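ハンドグリッパー、来年度の予算に入れることになりました

7月の機材計画の締め切りを前に、うちのチームでもようやく買い物リストが固まってきたので、途中経過をお知らせします。結論から書いてしまうと、今回いちばん上に来たのはアーム本体でも移動台車でもなくて、手で持って使うグリッパーです。地味ですよね。私も最初は「え、そこにお金を使うの?」と思っていました。

きっかけは、Cinellの薬品仕分けプロジェクトです。箱や小袋がごちゃっと混ざったところから、目当ての薬箱をひとつ取り出して別の場所に移す、という作業をロボットに覚えさせる計画で、去年まではアームを直接動かして手本を記録していました。これがまあ時間を食うんです。アームの前に人がひとり張りついて、もうひとりが非常停止の横に立って、終わったら次の班に場所を明け渡して……という具合で、午前中いっぱい使っても思ったほど記録がたまりません。

手持ち式なら、カメラのついたグリッパーを握って、人が普通に物をつかめばそれが手本になります。アームの空きを待たなくていいし、実験室の外でもやれる。家の中のように物が多くて、布の柄も光の入り方もばらばらな場所で記録を取れるのは、やっぱり大きいです。仕分け台の上だけで覚えたロボットは、台が変わるととたんに困った顔をしますからね(顔はないんですけど)。

というわけで、候補を絞るところまで来ました。見積もりを取ったのはHakineとCiobanuの二社。どちらも二本指の平行タイプで、指先のパッドが交換できるものをお願いしました。
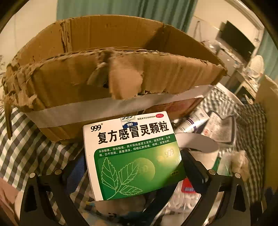 文 Youssra Bouzid

「复方感冒灵颗粒」という顆粒の風邪薬の箱を、左右の黒い指ではさんだところです。後ろにあるのは段ボール箱で、縁はぼろぼろ、手前には破れた厚紙が垂れています。下は白黒の市松模様の布、まわりにはチューブやら小袋やら。こういう散らかり具合の中で薬箱を扱えるかどうかが、今回の機材選びではとても大事なんです。

さて、お金の話をします。いちばん悩んだのは台数でした。最初の案では4台。作業者が4人いるんだから4台でしょう、と私は単純に考えていたんですが、計画会議で「充電と校正の当番はどうするの」と聞かれて言葉に詰まりました。同時に全員が記録を取る日なんて、予定表を見返すとほとんどないんですよね。結局3台に減らして、浮いた分を指先パッドの予備と保管ケースに回す案に書き直しました。

パッドの予備は、正直なところ最初の見積もり依頼ではすっかり忘れていました。薬の箱は表面がつるっとしたものが多いし、角に当てる回数も増えるので、柔らかいパッドほど傷みが早いだろうと見ています。30組をまとめて頼む形にして、細かい単価の比較はこれからです。本体ばかり見ていると、こういう消耗品があとから予算をじわじわ食うんですよ。前にアームのケーブルで痛い目を見たのに、また同じことをするところでした。

二社の違いも少しだけ。Hakineのほうは指のフレームが軽く、長く握っていても手首が楽です。借りた試用機を一日使ってみて、夕方になっても腕が重くならなかったのには感激しました! ただ、パッドの取りつけにねじを使うので、交換のたびに工具箱を探すことになります。Ciobanuはそのあたりがはめ込み式で気が利いているのに、持ち手が太くて、手の小さい私にはちょっとつらい。チームの中でも好みがきれいに割れていて、休憩時間になるとこの話ばかりしています。

もうひとつ、見落としがちなのが対象物のほうの予算です。仕分けの手本を取るには、つかむ物がいります。薬の箱、チューブ、個包装の袋、形のはっきりしない柔らかい物。今回の計画では249点をそろえることにして、購入リストを作り始めました。漢字がぎっしり並んだ箱も、ラベルの読み取りを試す上でぜひ入れておきたいところです。同じ商品でもパッケージが変わることがあるので、リストには商品名だけではなく箱の写真も貼っています。これが意外と楽しい作業で、つい夜まで続けてしまいました。

中身の薬をどうするかについては、保管の決まりに合わせて鍵のかかる棚をひとつ用意します。棚は予算の別枠なので、機材の表には載せません。ここを混ぜてしまうと、経理から表がまるごと戻ってきます(去年、戻ってきました)。

データの保存先は、今あるPisttonの記録サーバーをそのまま使う予定です。容量は足りる見込みですが、手持ち式に切り替えると映像の本数が一気に増えるはずなので、ディスクの増設も第二希望として書き添えておきました。通るかどうかは半々といったところでしょうか。通らなかったら、古い試験データの整理を私がやることになっています。できれば通ってほしい!

今後の予定ですが、再見積もりが二社から届いたところで、もう一度チームで持ち比べをします。そのときは手の大きさの違う人にもなるべく参加してもらいたいので、ほかの班の方も興味があればのぞきに来てください。握ってみて「ここが当たって痛い」「指の開きが足りない」といった感想をもらえるだけでも、とても助かります。できれば普段自分が扱っている小物をひとつ持ってきてもらえると、なおうれしいです。

機種が決まったら、注文書の締め切りは7月の計画提出と同じ日です。対象物の追加希望もそれまで受けつけていますので、購入リストの備考欄に品名と大きさを書いておいてください。

(4/14/19 掲載)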